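Visit report: Clodden, Rudummont, and the Nendeck test hall

Our group went to see Clodden in March. The company collects recordings of household tasks with hand-held grippers and uses them to train a robot called Baran. We had been promised a morning on collection and an afternoon with the robot. The afternoon was cut short by a fault, and most of this report is about that.

The morning started in a furnished apartment in Rudummont. Mathis Maillard, who runs collection, had us take off our shoes and stand along the wall so we would not block the person working. The job was picking up small wrapped packets from a bed and putting them down again somewhere else on the sheet. The operator holds the gripper by a pistol-style handle and works the jaws with the fingers. Each pickup is recorded along with how far the jaws were open. A cat lives in the apartment and has the run of the place during sessions. The operators work around it.

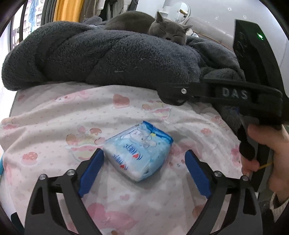
Home collection in Rudummont: a packet between the blue finger pads, cat apparently asleep on the blanket.

Maillard said soft surfaces are the hardest part of the program. On a table the jaws come down to a known height. On a mattress the packet sinks when you touch it, and the sheet tends to come up with it. He lets new operators practice for a full shift before any of their recordings are kept. We asked whether tired hands show up in the data and he said yes, mostly as jaws closing too early.

Lunch was sandwiches in the car. The Nendeck hall is a short drive out of town, in an old tile warehouse, and it was cold enough that we kept our coats on.

Kobe Stevens met us there and gave the safety talk. Visitors stay behind the yellow line. There are 5 stop buttons in the hall and he pointed to each of them. Baran was set up beside a mattress with a fitted sheet and a packet in the middle, with a low rail between it and us.

The first pickups went well. Then the arm came down on a packet, closed, and kept closing after the wrapper had split. It lifted with a fold of the sheet caught in the jaws, pulled the sheet off one corner of the mattress, and swung toward the rail. Stevens pressed the nearest button. The arm took 2 seconds to come to rest. By then the gripper was over the rail, and the end of the sheet was on our side of the yellow line. No one was touched or hurt. Stevens cleared the hall, locked out the power and told us the demonstration was over.

He was open about it afterward. We sat in the break room and he pulled up the log while we watched. His first finding was a bad jaw-width reading. The gripper was telling the controller it was 10 millimeters wider open than it really was, so the controller went on closing. The reading is set to zero by hand after the finger pads are changed, and the pads had been changed that morning. The sheet for signing off the zero check had no signature on it.

The same mistake is possible with the hand-held grippers, and Maillard, who had driven over by then, said it has happened.

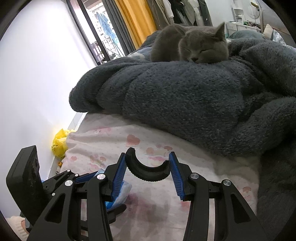 A wrong zero on a hand-held unit hurts no one on the day, he told us, since a person feels the packet and stops squeezing. The bad number goes into the recording all the same. Last fall they had to throw out 300 recordings from one unit for that reason. It is worse when an operator uses two grippers together and only one of them is off, because the pair then disagree about the same packet. They now check each unit against a metal block before a session. The hall had no such block.

The slow stop is a separate matter, and in our view the more serious one. Stevens believes the stop signal passes through the motion controller, which finishes its current step before it brakes. He could not confirm that while we were there. He agreed that a stop button should not wait for anything.

Before we left, Clodden had agreed to the following:

Baran stays locked out until the stop circuit has been rewired and timed.
The zero check gets a metal block and a second signature.
Jaw force gets its own limit, separate from the width reading.
The visitor line moves back beyond the full reach of the arm plus anything it could be holding.

The last one came from a member of our group, who had the sheet land near her feet.

Stevens will send the stop times once the rewiring is finished. We did not see the parts store or the charging area, which were both on the schedule, and Maillard has offered a second visit for those. Anyone who wants to go should bring a warm coat for the hall and socks without holes for the apartment.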